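2020-08-09

It was 147 steps to the mailbox and I was sweating by the time I got there, so naturally I spent the afternoon sorting sweaters.

The plan goes back to July, when I opened the closet to look for a beach towel and got hit on the head by a turtleneck. I own too much knitwear for a person who lives where I live. Some of it came from a shop called Urley, which had a closing sale that went on for 2 years, and the rest just sort of moved in.

First I tried the Gusetti fold, where you tuck the sleeves in back and roll up from the hem. The website promises a neat little brick. Mine came out like bread dough, and cables make it worse, as there is only so much you can ask of a rope.
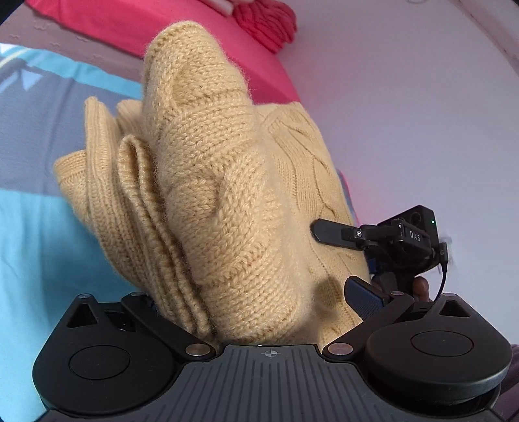

The mustard one, folded, in the loosest sense of the word.

I paid 185 dollars for it at Magbanua in a weak moment and have worn it to one dinner, where I shed yellow fuzz on a stranger's black coat. It stays. You don't donate 185 dollars. You put it on a high shelf and feel bad about it twice a year.

The others went into a Sunonano storage bin that claims to hold 200 liters. It does, if you kneel on the lid. Two gray cardigans and a vest with reindeer on it are in the donation bag by the door, and I've already taken the vest out once to look at it.

Still haven't found the beach towel. Next up is the scarf drawer, which hasn't closed all the way since I moved in.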